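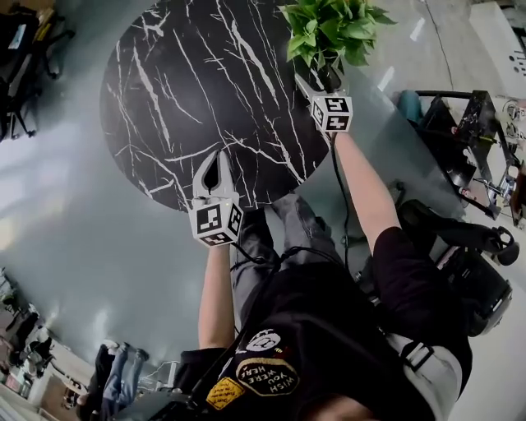
Round table, marble top — plant position and cleaning
5 August 2022

Top is black with white veining, high gloss. The plant (green, broad heart-shaped leaves) is at the rim, with the foliage spilling over the edge. I would keep it at the rim and leave the middle clear for work.

Cleaning test, Pisness stone soap. Diluted 4 ml in 200 ml of lukewarm water, applied with a folded cotton cloth, left for 3 minutes, then buffed with a dry one. Slight haze under the side lamp after the first pass. Second pass with plain water only, and the haze went. The dilution on the label is stronger than we need on a polished surface. Stay with the weaker mix.

Do not use the Surdu descaler on this top. It is acidic and will etch marble — the dull ring on the old Ivari sample tile came from a single drop left overnight.

Watering: take the plant to the sink, water it, let it drain for 45 minutes, wipe the base of the pot and put it back. Lift it, do not slide it. Grit under a pot scratches the polish, and scratches show badly on black.

Felt pads from Bisia are on order. Until they arrive, check the underside of the pot by hand each time it is moved.

Still to do: wipe the leaves, plain water, no leaf shine near the stone. Repeat the lamp check after the next clean.

Recent entries
Ivari sample tiles, etch marks
Surdu descaler, storage and labelling
Felt pads, sizes and adhesive
Oak bench, second coat of oil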